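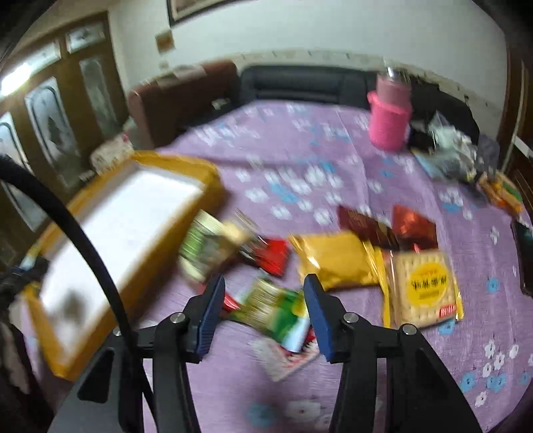 Skarari Polls for Community Sites: FAQ

Which members can create a poll?
Any group you allow under Admin > User Groups > Polls. Guests can vote only if you turn that on.

How many options can a poll have?
The default limit is 40. Each poll needs at least 2.

Can members change their vote?
Yes, until the poll closes. Admins can switch this off.

Is there a limit on question length?
Questions can be up to 300 characters.

Will my old polls be kept when I upgrade?
Yes. Back up your database first, then run the upgrade script from the Apps page.

Does it work with the Asbridge theme?
Yes. Clear the site cache after installing.

Who do I contact for support?
Open a ticket from your account page. Ieva Adomaitis handles license questions.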